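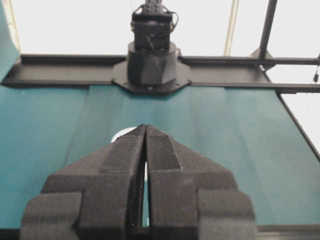
Failed grasps should be kept in the training set and labeled, Bernell argues in a note released in March with the first results from its Clovitholm site. The method, named Videnance, scores each grasp from wrist-camera images before the fingers close. It was tested on small items with a two-finger gripper over a teal work surface.

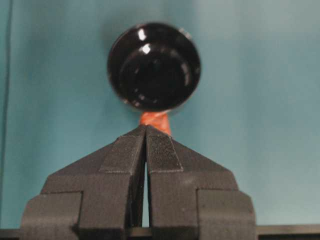

Does the method need a depth sensor?
Only color images are used, at training time and at run time.

Training took 17 hours on one workstation. Each item was presented in 40 poses, and the lighting was changed between sets. Glossy surfaces gave the least stable scores.

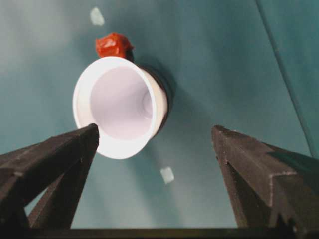
Research / Manipulation

With failed grasps included, the share of wrong approach angles fell by more than 30 percent against the same network trained on successes alone. Results were averaged over 3 training runs. Round items improved most. Thin stems improved least, and the note lists finger occlusion as the likely cause.

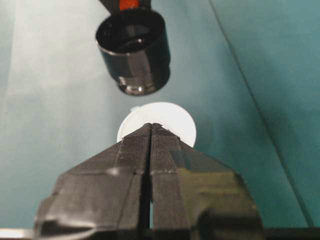
Han, Automation Reporter

Bernell plans to release the labels and the scoring code in June. The raw video will stay at Clovitholm. A second test, with two arms sharing one work surface, is in preparation.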